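Search notebook... Go

Notebook, February, 9:40 a.m.
Cubby shelf, sorting day
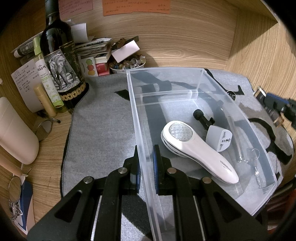 So I finally gave the cubby shelf a morning, after walking past it for most of the winter and telling myself it was only small stuff. It is only small stuff! It's just that small stuff multiplies. Érica Conceição came in wanting the spare keys for the Padwood cabinet and we spent twenty minutes lifting papers before we found any keys at all, and those weren't even the right ones. That was the push I needed.

The rule for today was that small things with no obvious home go into a clear box and everything else stays where it is until I've thought about it. I like clear boxes for this. I've tried the lidded gray ones we got from Cordeiro and they turn into black holes within a week (I opened one last month and found the tape measure I'd already replaced). With a see-through box I can check it from my chair.

The key ring went in first, the little silver one on its chain. I've tried those keys on the Padwood cabinet and on the side drawers, no luck with either. Next try is the old tool chest downstairs. If they don't fit that either they get a tag saying UNKNOWN and they live on the hook by the door.

The travel adapter is in the box too, the white one. Érica wants it back in the travel pouch before her trip and I said yes, as soon as I find the travel pouch, which is a separate problem for a separate morning. The TOUCHBeauty thing with the round clear head I'm leaving in the box for now. Somebody must have brought it in for the grips and handles afternoon, when we all had to bring something from home with a handle we liked, and I've asked in the group chat twice. Same goes for the black toothbrush-shaped one. I did like both of those handles, for what it's worth! The white one has that paddle shape, and I want to sketch it before it goes home.

There's also a thin clear rod in there and I can't decide if it's a stirrer or an offcut. Keeping it. It will be exactly the thing I need in April.

The gray mat is staying under everything. I tried sorting straight on the bare wood first and all the little things skated off when I bumped the table.

Notes on the shelf itself, mostly for whoever gets to it before I do:

Marbles and colored stones stay in the white bowl. Please don't tip them into a bag, the bowl is what keeps people picking them up and playing with them, and I get half my color ideas that way. The amber ones next to the blue ones, so nice. I do need a proper spot for the cards, though. One is lying over the bowl and there's a bundle of white ones in with the papers, and I'd like all of them standing together, next to the one with the colored circles.

The elephant bottle stays. I know it's a wine bottle and I know we're a workshop, but look at that label! I want to borrow the gold band along the bottom for the Torkametti box lid. Tried a quick version in pencil yesterday with little discs in a row and it came out looking like a bus ticket, so the spacing needs work.

Spray bottle with the green cap: I can't read the label, so it doesn't get used on anything until someone who reads Chinese has had a look. Same person can maybe tell me if the handwritten sheet is still needed or if it can go in the folder.

Paper stack: not touched. There are books in there, a rolled magazine, and I think the Bidesach invoice (number 429, the one I've been promising to send on) is somewhere in the middle. Doing that after lunch with a coffee.

To buy: tags with string, the pack of 500 if it's still cheap, and two more clear boxes the same size with the thin divider inside. The divider is great.

11:15, keys don't fit the tool chest. Tagged them.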